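The Second Arm

By April the left arm had learned to wait. Jonas Bühler did not like to put it that way in the paper, so he had written "reduced premature contact" and moved on to the next paragraph, but in the lab at Lillham they all said wait.

The method was his and it was simple. Two arms at one table, each trained on the same demonstrations. Before either was allowed to act, it had to predict what the other would do over the next two seconds. If the prediction was good, it moved. If the prediction was poor, it moved slowly. There was no shared controller and no signal passed between them. All either one had was the view from above the table and its own joint angles.

The paper called this Gandard, after the street where Jonas had lived when he thought of it.

Masaru Ueda ran the trials. He had come over from the Fujimoto group with a box of his own screwdrivers and a habit of writing everything down on paper first. He set the objects out, stepped back, pressed the key, and wrote. There were 200 trials in a block. With the old method, the arms had finished 69 of them without touching each other. Jonas had that number taped to his monitor.

"What did we get this morning?" he asked.

"I haven't added it up."

"You must have a feeling."

"I don't have a feeling until I add it up," Masaru said.

Jonas went back to his desk and opened the draft. The deadline was close and the results section had a hole in it the size of one table. He had already written the sentence that would go underneath. He read it again and took out the word "dramatically."

Around noon Masaru came and stood by the door.

"It's a good block," he said. "But there's something you should look at."

They sat down at the big screen and Masaru scrolled through the recordings. He stopped at trial six. The left arm started its reach, and the right arm, which had nothing in its way, stayed where it was with its fingers open. The left arm went out and came back. Then the right arm went.

"So it predicted the reach and held off," Jonas said. "That's the whole idea."

"Now watch this one."

It was a later trial. The left arm started out the same way. The right arm held. The left arm slowed, then stopped over nothing in particular, and stayed there. The right arm stayed too. The clock in the corner of the recording ran on until the trial timed out.

"They're both waiting," Jonas said.

"Yes."

"How many like that?"

"Enough. I marked them as no contact, because that is what the sheet asks for. No contact, no fault."

Jonas pushed his chair back. He could see how it would look in the table. The collisions would be down and the number would be very good, and anyone reading it would think the arms had gotten better at working together. Some of them had gotten better at standing still.

"Ulero wants the figures this week," he said. Ulero paid for the arms.

"I know."

"They only asked about collisions."

Masaru didn't answer. He went to the table and moved the objects back to their starting marks, because there were still trials left in the block and he saw no reason not to finish it. Jonas followed him over and watched from behind the line.
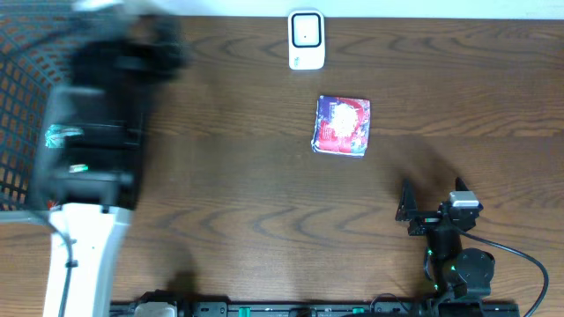
He thought about his sister, oddly, and the year the two of them had shared a kitchen. They had been so careful with each other that some nights neither of them cooked. It had not been a bad year. He could not remember one argument from it. He could remember being hungry.

"Add a column," he said.

"For what?"

"Time to first useful motion. And another for trials that ran out the clock. Go back through the whole block."

"The contact number stays the same."

"It stays the same. It just has company."

Masaru drew the two columns with a ruler. It took him the rest of the day to go through the recordings, and he would not let Jonas help, since two people would mark them two different ways. Jonas rewrote the results section while he waited. He took down the taped number and wrote the new ones under it in pencil, one row at a time as Masaru called them out. They were not terrible. They were a good deal less pretty than what he had had that morning.

At the end he changed the title of the section from "Results" to "Results and Stalls" -- then he changed it back, and put the stalls in the first sentence instead.

The file he sent to Ulero was dated June 21, 2019. The reply came before he had his coat on. It was one line long and asked whether the arms could be made to wait a little less.

Jonas read it out loud.

"Tell them we'll need another block," Masaru said, and went to get more paper.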